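Alten Büro-Tower weiternutzen oder neu kaufen?

kasten_kurt
Hallo zusammen, bei uns im Verein in Sitville steht ein Bürorechner, mit dem Mitgliederliste und Beitragsbriefe gemacht werden. Neu kaufen würde 700 Euro kosten. Lohnt sich das oder reicht Aufrüsten? Bilder von so einem Gehäuse:

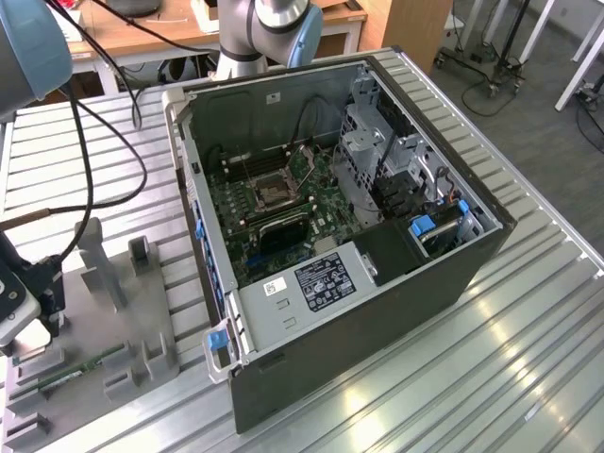
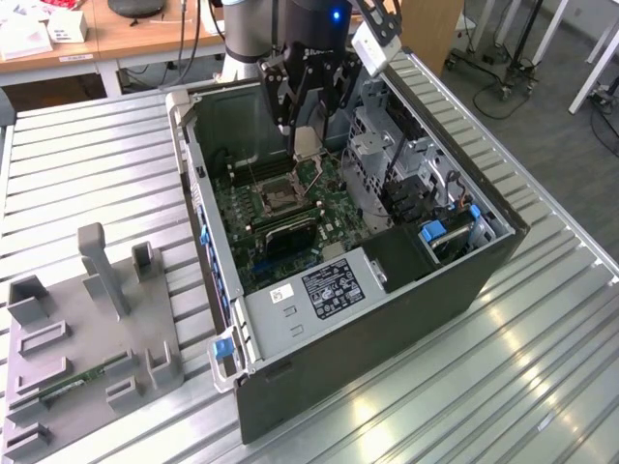
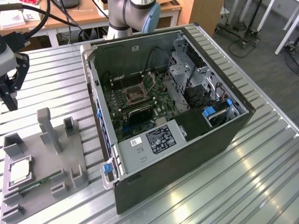 Tower liegend, Seitenteil ab

Nistville_Ost
Für Listen und Briefe reicht der. SSD rein, fertig. Habe ich im Mai bei unserem gemacht, läuft.

bleistift5
Sehe ich anders. Wenn das Betriebssystem keine Updates mehr bekommt, haben da Mitgliederdaten nichts verloren. Bei uns sind das 800 Adressen mit Bankverbindung.

Nistville_Ost
Dann halt Linux. Kostet nichts.

bleistift5
Und wer schult die Leute? Unsere Beitragssoftware (Nudent) läuft nur unter Windows.

kasten_kurt
Nudent haben wir nicht, nur Tabellen. Wie ist es mit dem Strom?

moorhuhn_b
Drei Stunden die Woche, das merkst du auf der Rechnung kaum. Frag mal bei Birkett nach Gebrauchten, da habe ich zuletzt einen mit Garantie geholt. Backup nicht vergessen, egal was du nimmst.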